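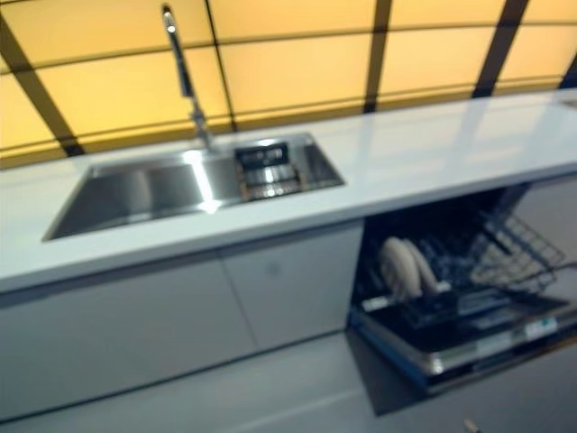 Head camera, dishwasher task. Door down, rack part-way out, two plates in the tines.

1/ Notes on the student project, since a few people asked what the dishwasher group is up to this term. Project name is Kornura. The task sounds small: find the plates in an open rack, lift them out, put them on the counter.

2/ We are on the vision side. Jabari Kioko has the arm controller. The two halves talk over one message type, which holds a plate centre, a rim angle and a confidence score. Anything else gets dropped.

3/ Motion blur is the current problem. When the head turns, the rack tines smear into a mesh and the rim edges go soft. Overlapping rims are worse: the detector likes to merge two plates into one fat one.

4/ Labelled set stands at 1,223 images as of this morning. 200 are held back for testing and stay held back. Please stop asking for "just a few" of them.

5/ First fix was a blur score per image, with anything under the threshold skipped. Detection got cleaner, but the arm then sat waiting for a usable image while the head was still moving. Jabari was not pleased.

6/ Second fix: keep the blurred images in training and add synthetic blur to the sharp ones, with the direction matched to head rotation. Merged plates dropped by 35 per cent on the test set. Still too many.

7/ Shiny surfaces are next. A glossy white worktop and a steel sink both throw pale streaks, and the detector reads some of them as rims. Masking everything outside the rack helps – provided the rack is found first.

8/ Rack finder is a separate small model, Trolta. It looks for the grid pattern and returns four corners. Fails when the rack is pushed right in, which we have ruled out of scope until after the October demo.

9/ To do this week: retrain with the mask on, log head speed next to every detection, agree with Jabari what the arm should do when confidence falls mid-reach. At present it stops dead. He wants it to back off 2 cm and look again.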